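23 April 2019

**Hulen water rates to rise in July, savings still unclear**

Households in Hulen will pay 14 percent more for water from July, the town's supplier, Nasell, said. The company calls the increase modest. It works out to $205 a year for a family of four, on top of two earlier increases that were also called modest.

Nasell says the money will fix leaking mains. It said the same last time, and has yet to publish a list of the streets where work was done. Spokesman Jacobus Swanepoel promised one "in due course" – no date was given.

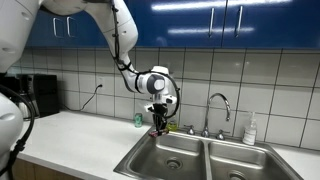

Nasell also wants customers to use less water, and its advice leans heavily on the kitchen. A stainless steel double sink, with one side for washing and the other for rinsing, is supposed to trim the bill. Resident Lihua Duan has washed dishes that way for years. Her bill went up anyway.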